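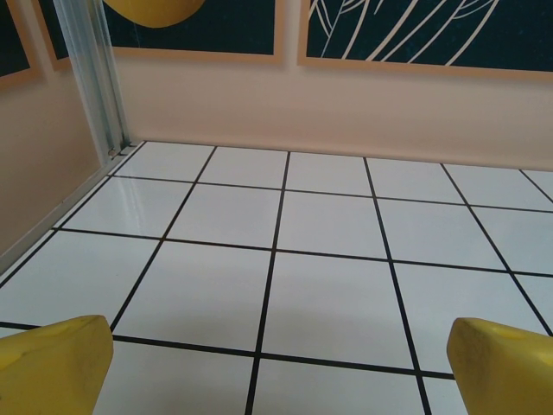
White tile, dark grout

Home | Forums | Trip Reports | Islands & Coast | Search

Kakthorpe beyond the harbor loop: what did you love?
Print this page | E-mail this thread

teguh_liew
January 8, 2024
Just back from nine days on Kakthorpe and I'm still buzzing! Everyone does the harbor loop (fort, fish market, the cliff elevator) and then gets back on the ferry, and I get it, the loop is lovely. But go over the ridge to Tirnard!! We took the morning bus and had the whole beach path to ourselves, with seals barking somewhere below us in the fog. There's a footpath from the bus stop up to the old signal station, 262 steps according to the sign at the bottom, and my knees believe the sign.
We stayed at Ong, the little guesthouse by the chapel. Breakfast is whatever the owner feels like making, and one day that was plum dumplings.
Teguh Liew

saltmarsh_jo
Dumplings! We only got toast. Still the best place we slept all trip. Did you make it out to Flomum? It's the 19 bus, not the Tirnard one, and the driver will let you off at the causeway if you ask when you get on.

pack_light_ed
I'll disagree a little. Tirnard in January is great if you get the weather. We got sideways rain for two days and the only café was shut. With one weekend I'd do the harbor loop again and be happy. The fort alone took us most of a day.

teguh_liew
Fair, Ed, we had one day like that too and spent it playing cards in our room. I'd go back tomorrow anyway! The light after the rain cleared was unreal, all silver, and then the whole bay turned pink. 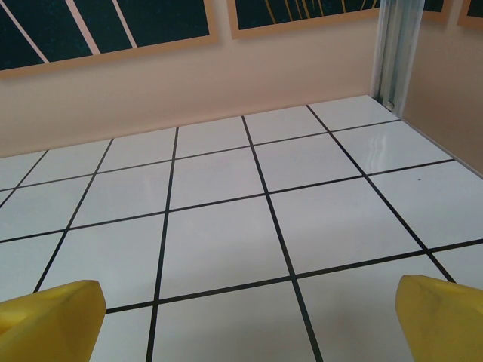
And yes Jo, we did Flomum on the last day and I wish we'd given it two. We walked out along the causeway, had smoked eel on rye from the hatch by the boat sheds, then went up the hill behind the village. The map says 1028 feet at the top. You can see both lighthouses from up there.

saltmarsh_jo
The eel hatch!! I still think about that eel.

pack_light_ed
OK, Flomum I'll give you. Is the hill path muddy? My wife has a bad ankle.

teguh_liew
Muddy for the first bit past the sheep gate, then good gravel. I'd bring a pole for coming down.

nightferry
Does the 19 run on Sundays in winter? The timetable I found is for summer.

saltmarsh_jo
It didn't when we were there. We shared a taxi back.

Reply | Previous thread | Next thread | Top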